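From: Roy Rudd
To: Plamstead regional economics list
Subject: Re: commuting zones vs. counties for the rent panel

Yao-tsung Tsai wrote:

> I have rerun the rent regressions with the county boundaries and the
> effect of new bus service is close to zero. With commuting zones it
> is positive and fairly large. Before I write this up, does anyone
> have a view on which unit makes sense? My worry is that Breseck and
> Ulliven sit in different counties but a lot of people live in one
> and work in the other. Also, does anyone still have the older rent
> listings for Crabtree? My copy stops in March.
>
> Yao-tsung

Yao-tsung, I love this result, and I don't think you should be worried by it at all! A gap that big between the two versions is telling you something about where the renters go when the bus shows up.

Think about Breseck. When the line opened, people who had been paying Ulliven rents could suddenly live across the county line and still get to work on time. So rents went up a bit in Breseck and probably softened in Ulliven. With county fixed effects and county-by-year trends you soak up nearly all of that. I'd keep the commuting zones as the main table and put the counties in the appendix, with a paragraph on why they differ. A referee is going to ask anyway.

One thing I would check first is how many zones you really have with a change in service. I count 157 tracts in the panel but only 34 that got a new stop, and those are bunched into 4 zones. That's thin for clustering! You could try a wild bootstrap, or permute the opening dates across zones and see where your estimate lands. I did the permutation version for my wage paper and it took one evening to code. Happy to send you the script, it's ugly but it runs.

On Crabtree, yes, I have the older listings, 52 weeks of them, scraped every Sunday. The asking rents are in there twice for some buildings (same unit, two agents), so drop duplicates on address and floor area before you average anything. I'll put the file in the shared folder tonight.

Has anybody tried splitting the sample by how long tenants have been in place? My hunch is that sitting tenants barely see any of this and it's all in new leases, which would be a really nice second result.

Roy
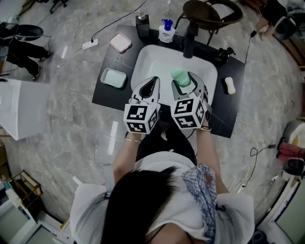 P.S. If you do go with zones, use the boundaries from before the line opened. The newer ones were redrawn from commuting flows that already include the bus riders, and you don't want that on the right-hand side.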